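I've been following Kondis since they played to 5 of us in a pub in Wiltach, so when Esperanza Moya rang to say they're touring in October, I shrieked.

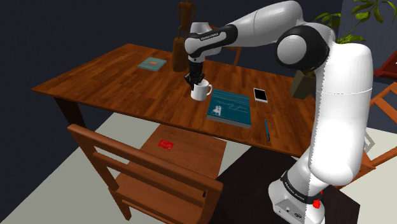
The biggest room holds 2,000, and Jessie Gourlay (drums, terrifyingly good) says she's already having nightmares about it!

Murdo's old songs are staying in, thank goodness, plus two new ones.

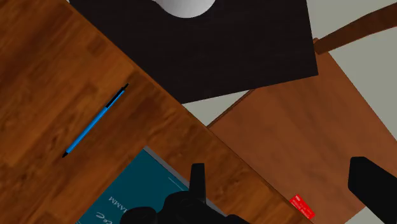
Setlists are still a scrap, mind you. Esperanza wants the slow one first and Jessie won't hear of it. All it takes is a blue pen left lying on a wooden table and someone's crossed out the encore again.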